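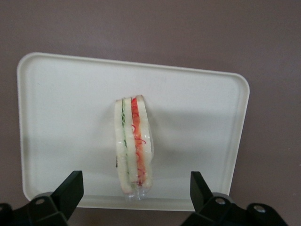 ## Section 4: Good practice for wrapped food

Okay, you've got the arm bolted down, the wrist camera is talking to the laptop, and you've been through the first power-up in Section 3. Now we get to the part I like best, picking up things that squash. Sandwiches, mostly! I wrote these rules for our own bench and I've rewritten them more times than I'd like to admit, so if something sounds oddly specific, that's me having learned it the slow way.

I'm assuming you have the two-finger gripper with the black pads and that you're running Pistent for the arm control. If you're on the older Braltel controller, the steps are the same but the menus are in a different order (and I'm sorry about the font). Wherever I say "the tray," I mean a plain white plastic one with a low lip.

**Words I use in this section**

- **Pad:** the flat face on each finger, the bit that touches the food.
- **Hover height:** where the arm waits over the item before it goes down.
- **Close limit:** how hard the fingers are allowed to squeeze. Pistent shows it as a plain number from 0 to 1000. It isn't pounds or newtons or anything you'd find on a kitchen scale.
- **Hold area:** the space the arm can reach, plus a little extra for elbows. Yours.

### 4.1 Before you start

1. Press the stop button. Yes, right now, with nothing moving. The status light in Pistent should go red, and the arm should refuse a jog command. Release the button, clear the stop on screen, and try a jog again.

2. Roll up your sleeves and take off anything that dangles. I had a lanyard I was fond of. I don't wear it at the bench anymore.

3. Tell whoever else is in the room that you're going live. I just say "arm's on" in a normal voice and wait until I hear something back. A nod doesn't count, I can't hear a nod.

4. Wipe the tray and both pads with the food-surface wipes and let them dry. Check the pads for nicks while you're down there. A sharp little edge will go straight through plastic wrap.

5. Look at the bolts on the finger brackets. If one has backed out, even a hair, stop and go back to 3.6.

6. Clear everything off the tray except the item you're going to pick.

> **Caution:** The stop button cuts motion, but the fingers stay where they are. If they're closed on something, they stay closed on it. Please don't try to pull the item out by hand. Use the release steps in 4.5.

### 4.2 Placing the sandwich

This took me ages to get right, so bear with me. A wrapped sandwich can lie flat or stand up on its edge, and for this gripper I go with standing up, with the layers running up and down like books on a shelf. You can see in the camera view what I'm after: three slices of bread side by side, a thin green layer in one gap and a wider red-orange one in the other, and a finger on either side.

1. Put the tray down so the whole top corner on each side shows in the camera view. It doesn't need to be dead straight. Mine usually sits at a bit of an angle and the software copes fine.

2. Stand the sandwich near the middle of the tray. Leave open floor on both sides, enough for a finger and its pad to come down without clipping the lip.

3. Turn the gathered part of the wrap toward the gripper end. Crinkled plastic is a pain to grab, and I want it low in the view where I can keep an eye on it.

4. Let go, and wait for a slow breath. If the sandwich leans, fix it now. If it falls over, stand it up again and check that the filling hasn't slid down to one side.

5. Take your hands out of the hold area and say so out loud. (I know. Do it anyway.)

**Note:** A soft shadow on the tray is fine. What trips up the camera is glare on the wrap, those bright white highlights you get on glossy plastic. A few small ones are no trouble. If a highlight covers a whole side of the item, move the lamp before you touch any settings.

**Note:** White bread on a white tray is a weak match for the outline finder. It tends to lock on to the filling, where the color is, and leave out the outer slices. Always look at the outline on screen and make sure it goes all the way around the *bread*. Tumaini Chege, who did most of the vision setup with me, wanted a darker tray for exactly this reason, and I still go back and forth on it. I like white for spotting crumbs.

### 4.3 Setting the squeeze

Start low! I can't say it enough. You can always close a little more, but you can't un-flatten a slice of bread.

| Item | Starting close limit | Most I'd allow |
|---|---|---|
| Soft sandwich, wrapped | 200 | 300 |
| Anything with no wrap | don't | see 4.6 |

1. Open **Grip > Limits** in Pistent.

2. Type 200 in the close limit box and press Enter. Check that the number stuck. There's an old bug where clicking away from the box puts the previous value back, and Fledunix has promised me a fix in the July update.

3. Set the speed to **Slow**. Leave it there for the first run with any new filling, any new bread, or any new person at the bench.

4. Tick **Hold at contact**. The fingers will stop as soon as both pads feel something, and they'll wait for you to say go.

> **Caution:** Don't go over 300 with a soft item, even when it keeps slipping. Slipping nearly always means the pads are dirty or the wrap is loose. Clean, re-wrap, try again.

### 4.4 The first pick

1. Send the arm to hover height. Keep one hand near the stop button the whole time, and I do mean near, an easy reach without leaning.

2. Check the camera view. You want one pad on the left of the item and one on the right, both clear of it, with a strip of tray showing on each side. If one pad is much closer, jog the arm sideways until you're happy.

3. Lower the arm. Watch the tips of the pads, and forget the screen for a moment. Your eyes are better at this part.

4. Press **Close**. The fingers come in and stop at contact.

5. Look at the wrap. If it's puckering up between a pad and the bread, press **Open**, go back up to hover, and smooth it out (arm paused, please, see the box below).

6. Press **Go**, let the fingers settle, then lift a small amount and stop.

7. Wait again. If the sandwich stays put, carry on to the drop point. If it creeps downward, lower it and open up.

> **Warning:** Never reach in while the arm is live, whether it's to straighten the wrap, save a falling sandwich, or flick off a crumb. Pause the arm, wait for the amber light, and then reach in. A sandwich on the floor is a sandwich on the floor. Leena Kettunen, who signs off on our bench rules, made me put this one in a box of its own and I'm glad she did.

Do seven clean picks in a row at **Slow** before you move up to **Normal**. If you drop one, start again from one. I used to let people carry on where they'd left off, and I changed my mind after watching a whole afternoon of "well, that one was nearly fine."

### 4.5 If it goes wrong

**The fingers are closed and the arm is stopped.** Put the tray under the item if it isn't there already. Clear the stop, go to **Grip > Manual release**, and hold the button down. The fingers open slowly for as long as you hold it. Let go and they stop.

**The bread is squashed but the wrap is whole.** Throw it away and lower the close limit before you try another. Write down the number you were using.

**The wrap has split.** Stop for the day's food run until you've cleaned up. Wipe the tray, both pads, and the brackets behind the pads, where filling loves to hide. The gray cylinders by the pads need a going-over too, with a dry cloth first and then a wipe. Don't spray anything directly at the gripper.

**The tray moved.** Something caught the lip. Check the hover position and go back to 4.2. If it happens twice, use the grippy mat from Avcı that came in the accessories box. It goes under the tray, never in it.

**The outline on screen keeps jumping.** Glare, nearly always. Lamp first, settings second.

### 4.6 House rules about the food itself

I keep these separate so you can print them and stick them by the bench.

- Wrapped items only on this gripper. The pads aren't rated for bare food, and I wouldn't eat it afterward either.
- Anything the gripper has touched during setup is test food. Mark it and don't put it back in the fridge with the lunches.
- One item on the tray at a time until you've finished Section 5.
- Fresh wipes between fillings. Nuts, eggs, and fish get their own day and their own set of pads.
- Log every drop and every split, with the close limit and the speed. A messy note is fine, a missing one isn't.

### 4.7 Shutting down

1. Open the fingers all the way.
2. Send the arm to **Park** and wait for the light to go off.
3. Press the stop button and leave it pressed.
4. Take the tray away, wash it, and dry it standing up.
5. Wipe the pads one last time and write your initials in the log.

Next up is Section 5, two items on one tray. Save your limits file first, under **File > Save limits**, or you'll be typing them all in again.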